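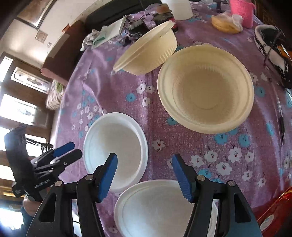
Bowl night for the robotics club. Two grippers, one flowery tablecloth.

1/ I help out with a student robotics club, mostly as the person who asks annoying questions. This term's project is called Tekleab and the goal is table clearing. Pick up a bowl, stack it in another bowl, do the plate, repeat.

2/ The students do the job themselves holding the grippers, and the recordings are supposed to teach an arm to copy them. They have 204 recordings so far. I asked how many were any good and got a long look at the floor.

3/ Desta Zeleke, who runs the club, says quantity sorts it out. Maybe. I've watched enough of these to suspect you can also teach a machine 204 slightly different ways of fumbling a bowl.

4/ My first gripe is the bowls. Light, cheap, disposable-looking things. Close the fingers a bit too hard on one of those and the wall gives. Try the same move on my nan's stoneware and I'd like to be in another room.

5/ Bontu Habte argued with me on this for most of the evening. Her point is that light bowls are harder – they skate around when you nudge them, and a heavy one stays put. Fair. I've moved from "no" to "show me".

6/ I do like the tablecloth. Purple with white and turquoise flowers, so the camera has to work out what's a dish and what's a petal. Gemechu Feyisa wanted plain grey and was outvoted. Good.

7/ Second gripe: tipped bowls. One's leaning on the big cream one with its rim pointing off sideways, and that's what a real table looks like after tea. But when I went through the log, nearly 178 of the runs started with everything sitting flat and neat. Nobody's kitchen is like that.

8/ Zewditu Tufa has now written "START MESSY" across the top of the run sheet. Best thing to come out of the night, in my opinion.

9/ They're aiming for 271 recordings before the September demo. I've asked for one extra test, with a bowl the club has never used, picked by me, kept in my bag until the day.

10/ Desta said yes straight away, which worries me a little. I'm bringing the enamel one with the handle.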